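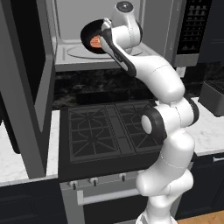
Speaker notes, Larnside Library evening talk, December 17, 2019
"What I Learned From a Year of Eating Leftovers"

(Wait for the coats to settle. Water on the left side of the podium, don't knock it over like in November.)

Hi everybody, thanks for coming out in the cold! I'm Leena Nieminen and I am going to talk to you about leftovers for the next little while, so if you skipped dinner I'm sorry, you're going to be hungry.

Start with the soup story. I grew up in a house where Sunday's roast showed up again on Monday in a sandwich and again on Tuesday in a soup, and by Tuesday my brother and I would have traded it for anything. I swore that when I had my own kitchen I'd cook fresh every night. And I did, for a while, and I threw away so much food. Bags of it. Half an onion, the last scoop of rice, a whole tub of beans that I'd pushed to the back and forgotten (pause, people usually nod here).

So last year I started writing it down. I kept a notebook on top of the fridge, and every time I tossed something I wrote what it was and why. In the first month I had 63 lines in that notebook. Sixty-three! For a household of two people!

Ask the room: what do you throw away most? Take a few answers. Somebody will say bagged salad. Somebody always says bagged salad. If they say bread, go straight to the bread part and come back.

OK, the notebook. What jumped out at me was how often the reason was "forgot." I'd figured most of it would be stuff that tasted bad or that I'd cooked wrong, and there was some of that (the Walley squash, I'll tell you about the Walley squash if we have time). But mostly I just couldn't see it. It was behind the milk, or in a yogurt tub with the yogurt label still on.

So, first change: one shelf. The middle shelf is for leftovers and nothing else goes there. My husband put the pickles on it and we had words.

Second change: masking tape and a marker, in the drawer right by the fridge. Write what it is and when you made it. Don't get fancy. I bought a set of printed labels once and used maybe one of them.

Third one, and this is my favorite, is clean-out night. Once a week we don't cook. Everything on the shelf goes on the counter and you build yourself a plate. Some nights it's lovely and some nights it's cold potatoes and a spoonful of curry, and that's dinner.

(Sip of water.)

Reheating. I get more questions about this than anything else, so slow down here. Rice wants a splash of water and a cover. Stir things halfway through so you don't get the lava edge and the icy middle. Pizza goes in a dry skillet with a lid, please, I'm begging you. Soup should be steaming all the way through. And get your leftovers in the fridge within 2 hours of cooking, don't leave the pot out overnight the way my grandmother did.

Bread part: slice it before you freeze it. Heels go in a bag for crumbs. The Kemppainen bread pudding recipe is on the handout, it's my aunt's, and it takes 10 minutes to put together. Use the stalest bread you've got, it soaks up the custard so much better.

If there's time, squash story. Keep it short! Last time it ran long and I lost the Q&A.

Where I am now: the notebook still lives on the fridge. I still throw things out, last week it was cilantro, it's nearly always cilantro. But the trash bag is lighter and I've stopped dreading Tuesday soup. I even called my mom to ask how she made hers.

Handouts are by the door. Questions! (Repeat each one into the mic, the back row can't hear.)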